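Home Projects Teams Build Logs Gallery Contact

August
By the Ziltar build team

Teaching Shawky to Take Things Apart: Our Summer Project Report

Our club has built line followers, a ball sorter and one very loud tennis ball launcher, but this summer we wanted a robot that did something we'd seen people do by hand. Every spring our school collects old electronics, and the desktop computers always end up in a stack in the back of the shop until somebody has time to strip them. So we picked that. The project is called Plellum and the robot is called Shawky, and we're really proud of how far both of them got!

What we set out to do

The full job of taking a computer apart is much too big for one summer, and our mentor talked us out of it in the first meeting (thank goodness). We settled on two tasks. The first was to find and remove the screws that hold a drive cage in a desktop case. The second was to lift the memory sticks out of their slots without bending anything. Everything else, like cables and coolers, would stay with us humans for now.

We had a budget of 600 dollars from the parents' association and a lot of leftover parts from last year's competition robot.

The robot

Shawky is an arm with four joints bolted to a plywood base. The joints are hobby servos, with a bigger one at the shoulder after the original gave up in week two. On the end there is a magnetic screwdriver bit driven by a small gear motor, and it can be swapped for a two-finger gripper we printed ourselves. The swap takes 20 seconds if you've practiced and a lot longer if you drop the retaining pin, which all of us have done.

A webcam looks down from a post next to the arm. Our vision program, Trandent, finds round shapes, throws out the ones that are the wrong size, and then asks a small trained model whether each remaining one is a screw head or only a hole. That last step took most of July. Computer cases are full of holes! There are holes for screws, holes for air, holes to save weight, and holes we never found a purpose for. The first version of Trandent was convinced that every one of them needed unscrewing.

Learning from hands

We had planned to write out every motion as a list of positions. It worked on the first case and then failed on the second, where the cage sat a little farther forward. So we changed the plan. Before coding any step, one of us would do it by hand while someone else filmed and a third person wrote down what the hands were doing. We then turned those notes into short moves like "steady," "reach under," "press" and "lift," and let the camera decide where each one should happen.

This was the best decision of the whole project. We noticed things we'd never thought about, such as how often you brace a part with one hand before you do anything with the other. Shawky only has one arm, so we added a clamp to the base to play the part of the second hand. It's a modified woodworking clamp with rubber on the jaws and it looks ridiculous, but it stopped the cases from sliding.

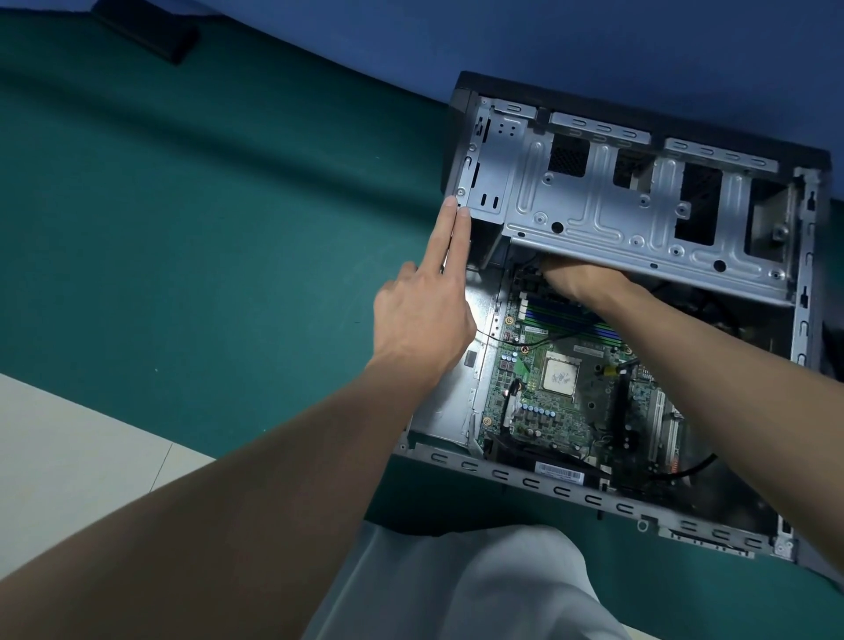

The drive cage gave us more trouble than any other part, and it's where our notes from the hand sessions helped the most. With the case on its side, the cage takes up a lot of the space over the board, so anything you want to do underneath has to come in from an angle. The left hand stays at the edge of the cage with two fingers out, while the right one is tucked under the metal, just above the motherboard. Shawky's wrist was too fat to fit in a gap like that. We redrew the gripper mount three times and ended up with a long, flat version that we call the spatula. All those ridges and small round holes in bright sheet metal were also a great workout for Trandent, and cages went straight into our training pictures.

How it did

By the end of the summer Trandent was right on 84 percent of the round shapes in our test pictures. Most of the misses were shiny screws under the shop lights, and taping baking paper over the lamp made a bigger difference than any code we wrote that week.

Screw removal works well when the screw isn't overtight. If it is, the bit slips, the gear motor whines and somebody has to hit the stop button. Memory removal was the nicest surprise. Once the clips are open, the spatula gripper pulls the stick straight up, and everybody in the room cheers every time.

What we'd change

We would start filming the hand sessions on day one. We'd also buy good screwdriver bits right away, as the cheap ones rounded off after a few cases and we blamed the software for days. The wiring along the arm needs a proper cable chain too, because right now it's zip ties all the way up.

Next year's team gets the whole project, including the code, the drawings and a box of spare servos. First on the list is a force sensor for the wrist, so Shawky can feel when a screw is stuck. After that we want to try unplugging cables, starting with the big power connector and its awful little latch.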